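Remise en route de la cellule frigo

4/5/21

Depuis la mise à jour de mars, la cellule cuisine du projet Pratum ne marchait plus comme avant. Le bras partait bien, mais il finissait sa course trop près des étagères du réfrigérateur. J'ai passé deux soirées dessus et je note ici ce que j'ai changé, pour ceux qui utilisent aussi Zirik comme simulateur.

Premier point, la position de la base. Dans l'ancien fichier, elle était donnée par rapport au coin de la pièce. Je l'ai rattachée au réfrigérateur, avec un décalage de 665 mm. Si on déplace le meuble, le bras suit, et il n'y a plus rien à recalculer à la main.

Deuxième point, les butées. La butée du coude était restée à la valeur par défaut. Je l'ai resserrée, puis j'ai repris les points de passage un par un, porte ouverte.
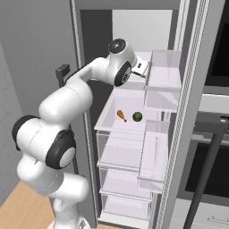 Le bac ouvert avec le pilon de poulet et le fruit vert, puis le réfrigérateur vide.
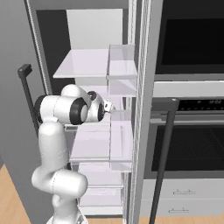 Restait la pince. Le module Relari calcule le centre de l'outil à partir du poignet, et il gardait en mémoire la longueur de l'ancien modèle de doigts. J'ai supprimé le cache, rechargé la description du bras et relancé la calibration. Il faut le faire dans cet ordre — sinon l'ancienne valeur revient au redémarrage.

J'ai ensuite lancé 477 essais pendant la nuit, avec une pause de 100 ms entre l'approche et la fermeture des doigts. Les contacts avec l'étagère du milieu ont disparu du journal. Il en reste quelques-uns sur le balconnet de la porte, toujours quand le bras ressort en tournant le poignet trop tôt.

Pour l'instant je contourne le problème avec un point de sortie supplémentaire. C'est plus lent et je n'aime pas beaucoup cette solution. Le planificateur de Srour a une option pour bloquer l'orientation pendant le retrait, je la testerai quand j'aurai fini de nettoyer les fichiers de configuration.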